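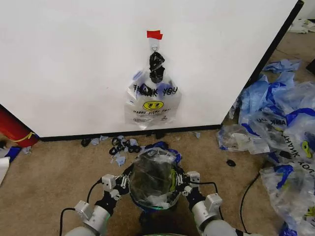

Will a robot be packing bags at your local store any time soon?

Going by what Genda showed at its open day, the store workers of Briltstead can relax for a good while yet.

The company makes two-armed robots and has been telling local businesses for months that its newest one, the Neagu, is close to ready for the kind of fiddly hand work that machines are bad at. Thin plastic bags are a favorite test. They crumple, they cling, they fold over themselves, and they never sit the same way twice. If a robot can deal with a shopping bag, the thinking goes, it can deal with a lot of other things that people are now paid to handle.

That is a fair point as far as it goes. It is also the kind of point that gets made at open days, where the work is chosen by the people selling the machine.

The demonstration started at 2 p.m. and was supposed to last 45 minutes. It ran over. The task was simple enough to explain to a child: pick up small dark items, get them into clear "THANK YOU" bags, and use both grippers to keep each bag under control along the way. There was one bag on a hook on a white panel, and a big heap of others on the carpet to the right.

Anyone who has worked a register can do this without looking. The Neagu takes its time. It stops between moves, and several times during the afternoon a staff member stepped in to set things straight before it went on. The company calls these stops "resets" and does not count them against the robot. A manager watching a new hire might see it another way.

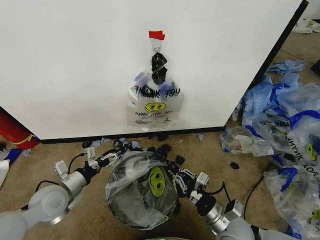
Briltstead reader Anonymous at the Back wrote in after the event to ask why every story about robots in this town reads like a sales sheet. The letter went on to say that a slow machine is still a machine that never calls in sick, and that people laughed at self-checkout too. It asked us to find out what the thing costs.

We tried. Genda would not give a price. A spokesperson said it would "depend on the customer," and that the company was more likely to rent the robots out by the month than to sell them. Asked what the rent would be, the spokesperson said that was still being worked out. Asked whether any business had signed up, the spokesperson said talks were going on with a packing firm in Fistden but that nothing had been agreed.

What the company was happy to give out was a number. The Neagu, we were told, has done 1028 practice runs with plastic bags. It sounds like a lot. But a run, it was explained when we asked, is any attempt, good or bad. How many of them ended with the items in the bag and the bag in one piece? Genda said it had those results and would share them "at the right time." We have asked twice since and are still waiting.

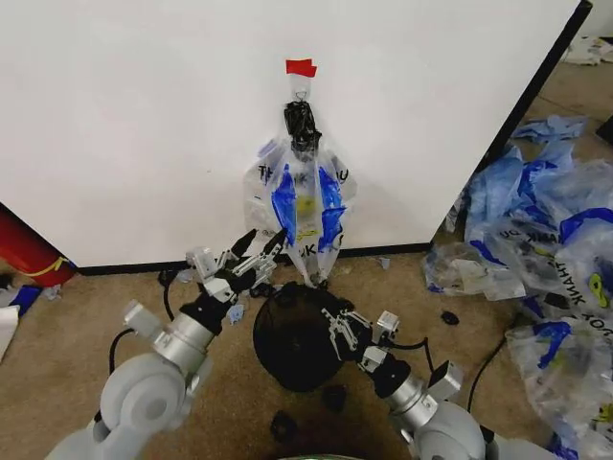
Both arms at floor level, with scraps on the carpet and a bag on the panel behind.

The room itself was pleasant. There was coffee, and the staff were friendly and seemed to believe in what they were doing. About 60 people came through over the afternoon, most of them parents with kids, plus a few store owners and one group from the community college. The kids loved it. The store owners mostly stood with their arms folded.

One of them told us she had come hoping to see something that could help her on the late shift, which she can't fill at the pay she is able to offer. She left early. She said she could have packed the whole pile while the robot was thinking about it, and that she had no carpet in her store and no room for a panel either.

Genda's reply to this sort of thing is that speed comes last. First the robot has to learn the move, then it has to do it every time, and only then does it get faster. Maybe so. The company said much the same at its open day a year ago, when the job was folding dish towels. The towels were not on show this time, and the spokesperson said that project had been "paused."
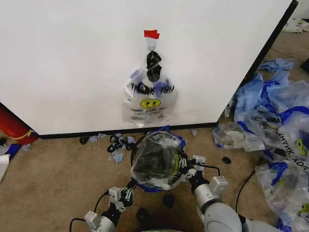
BRILTSTEAD, August — Genda says it will hold a second open day before the end of the year, with a longer session and a chance for visitors to choose what goes in the bags. We would like to see that, and we would like to see it with a clock on the wall and the resets counted out loud.

The company has also asked the town for help with the lease on a larger workshop. The request goes before the town council next month. Residents can send written comments to the town clerk's office until noon on the day of the meeting.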